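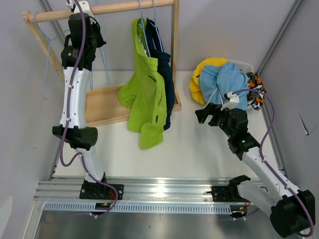

What is the best way to get through a pile of clean clothes that has been sitting there for a while?

Take out everything that belongs on a hanger first, hang it, and only then start folding what's left.

Jannik Strobel has been giving that answer for years, and he gives it while pouring coffee in the back of Domico, the little home goods shop he runs on Clestavero Street. He used to manage the garment room at the Böttcher cleaners, where on a busy day 700 pieces went past him on the rail, and he says he still can't walk by a shirt lying in a heap without wanting to pick it up by the shoulders.

"People start with the socks," he told me, and he sounded truly sorry for them. "Socks are small and friendly and you feel like you're getting somewhere, but all that time the shirts are at the bottom with everything else on top of them, and those are the ones that crease!"

I had come to ask about clothes racks, because I've moved into an apartment with one closet (and a narrow one at that), and a friend had told me he was the man to see. He is fond of plain wooden ones, the kind with a single rod across the top and a shallow tray down at the bottom. The one he has at home is light wood with slanted sides, bought from a maker called Helutora, and it has come through two moves with nothing worse than a loose screw.

"The tray is for shoes, or a folded blanket, or a bag you use every day," he said. "It isn't for laundry. Once a T-shirt lands in the tray you've made yourself a second pile, and now you have to bend down for it."

We talked for a long while about hangers, longer than I would have thought possible. Thin wire ones are fine by him for cotton shirts and blouses, and he likes how little room they take up. Sweaters he folds, always, and a heavy coat gets something with a proper shoulder. He also has a habit I've since borrowed, of sliding all the empty hangers to one end of the rod before he starts, so that he isn't fishing between the clothes for the next one.

And how does he put the shirt on the hanger? From below, he said, through the hem, so the collar doesn't get stretched, and then he does up the top button and gives the front a little tug. He did this with his own jacket while he was talking — I don't think he noticed.

I asked what he tells customers who simply own too much. He laughed and said his own rack is 600 millimeters wide and that he treats the rod as the limit. If the hangers won't slide, something goes back in a drawer until the weather changes. In February he brings out two spring shirts, far too early, because he likes to see them there.

"I'm not a tidy person," he said, getting up to see to a woman who wanted clothespins. "My kitchen is terrible, you can ask my wife. But I do like opening my eyes in the morning and seeing tomorrow's shirt. Well, today's shirt by then."

He sent me home with a bundle of hangers and wouldn't let me pay for the coffee.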